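Open day at the Kelemen upholstery works, Dotwood

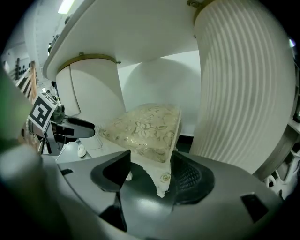
I had wanted to visit Kelemen since I moved to Dotwood, because my mother-in-law has two of their armchairs and they are older than my marriage. The works opens its doors to visitors once a year, in December, and this time I wrote early enough to get a place. Entry was 3 dollars, paid in coins at the gate, and you receive a paper sticker for your coat.

We were eighteen in my group. The tour starts in the timber store, which smells very good. The boards rest there until they are dry enough for the saw, and each stack has a card with the month it came in. I asked if they ever use a board too early. Our guide said it was done once with a big order of dining chairs, and the joints opened in the first winter. The chairs all came back and some are still in the attic.

After this we went to the frame room. I did not know that a chair frame looks so poor before it is covered. You see pencil marks, glue, small corner blocks, everything that later is hidden. The woman who glued the blocks worked very fast and did not look up at us, and I felt a little ashamed to stand so near with my wet umbrella.

The fabric room was for me the best part. The catalogue has 564 fabrics, and for each one there is a sample you can take from the hook and hold at the window. I am fond of the old flower patterns in cream and gold, although my daughter tells me they are for grandmothers. The grey wools sell the most now. I learned that the pattern must be centred on the seat before cutting, so a large flower wastes much more cloth than a small one, and this is why the price is so different. In the shop I had always supposed it was a matter of fashion.

Then came the springs. They still tie them by hand for the better line, with cord from Skeltis, which is a small firm across the river. Visitors were allowed to try one knot. Mine did not hold. For the cheaper line they use a ready-made spring unit and foam, and the guide spoke about it openly, which I liked.

Coffee and butter tarts were served in the old packing hall. There was a table with off-cuts at one dollar a bag and a few pieces of furniture with small faults. I saw a two-seat sofa in a green colour for $2,366, reduced, and the fault was one leg a shade darker than the others. I sat on it for quite some time. It did not come home with me.

Some practical notes for those who want to go next year. The bus to Kullent stops at the gate, but the last one back leaves at 4:40 in the afternoon, and the tour finished only a few minutes before it. Wear closed shoes, they will refuse you in sandals, even in the showroom. The stairs to the fabric room are steep and there is no elevator. Children are welcome from the age of ten. The off-cuts are gone by noon, so take the morning tour if you sew.

My bag had a good piece of brown corduroy in it, and two pieces of something shiny that I still don't know how to use.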